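4.3 Changing the Engine Oil and Filter

Applies to the Trirneritz inline four, road and marine versions. Read section 4.1 before lifting the car or opening the engine bay on a boat.

Before you begin

Run the engine until the temperature needle leaves the cold mark, then switch it off and wait for the oil to drain back to the pan. Park on level ground. On a trailered boat, adjust the jockey wheel until the keel sits level.

You will need a drain pan, a filter wrench, a new Platerby filter with its seal, a new copper washer for the drain plug, a funnel and clean rags.

CAUTION: Engine oil can burn skin. Wear gloves and keep your arm out from under the plug as it comes free.

Draining the old oil

1. Set the parking brake and chock the wheels.

2. Remove the filler cap and lay it upside down on a clean rag.

3. Place the drain pan under the plug. The stream lands toward the rear of the car at first and moves forward as the flow slows.

4. Loosen the plug with a wrench, then finish by hand.

5. Let the oil run until it falls in single drops. Wipe the plug and check its magnet. A gray paste is normal. Chips or slivers are not, and the engine should not be run again until the cause is found. See section 9.

6. Fit the new copper washer and tighten the plug to the torque listed in the table at the back of this manual.

NOTE: Marine engines have no room below the plug. Use the hand pump and the dipstick tube instead, and go straight to step 7. 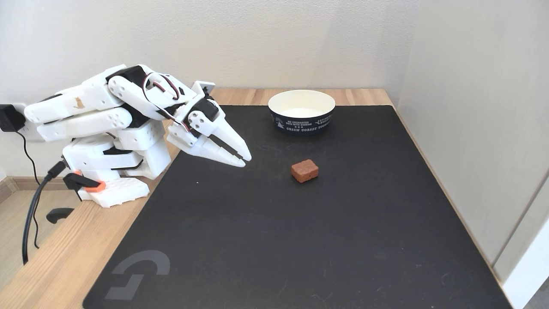
Can I use the old copper washer again?
Fit a new one every time. The washer crushes when the plug is tightened and will not seal properly on a second use.

Changing the filter

7. Move the drain pan under the filter and unscrew it counterclockwise. It will be partly full, so keep the open end up.

8. Check that the old seal came off with the filter. If it is still stuck to the engine, peel it away. Two seals stacked together will leak as soon as the oil pump builds pressure.

9. Wipe the mounting face, smear clean oil on the new seal and screw the filter on by hand until the seal touches. Tighten it a further three-quarters of a turn. Do not use the wrench for this.

Refilling

10. Pour in fresh oil a little at a time, stopping to read the dipstick. Stop when the level is 2 mm below the upper mark.

11. Refit the filler cap and start the engine. The pressure lamp should go out within a few seconds. If it stays lit, switch off at once.

12. Idle the engine for two minutes and look for drips at the plug and the filter.

13. Switch off, wait five minutes and read the dipstick again. Top up to the upper mark.

CAUTION: Do not overfill. Oil above the upper mark can foam, and the pressure will drop at high engine speed.
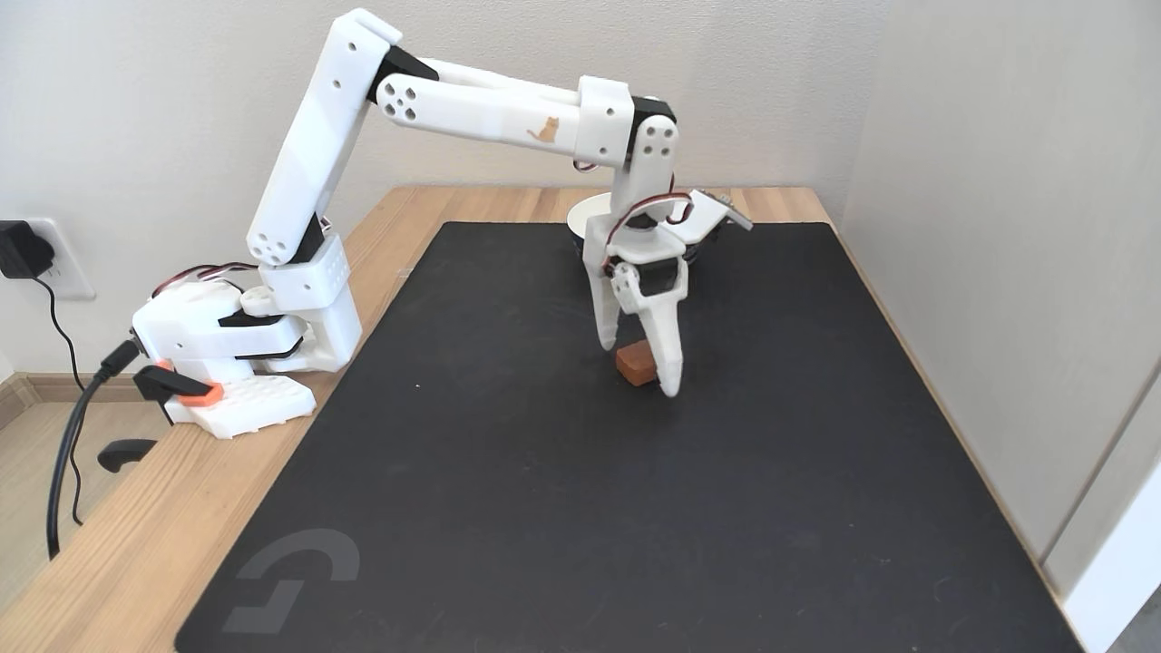

Disposal and records

Pour the used oil into a sealed container and take it to a collection point with the old filter. Do not mix it with coolant or fuel.

Write the month, the odometer or engine-hour reading and the grade of oil in the service log.

Section revised by Inês Henriques. Torque tables checked by Pylyp Nazarenko.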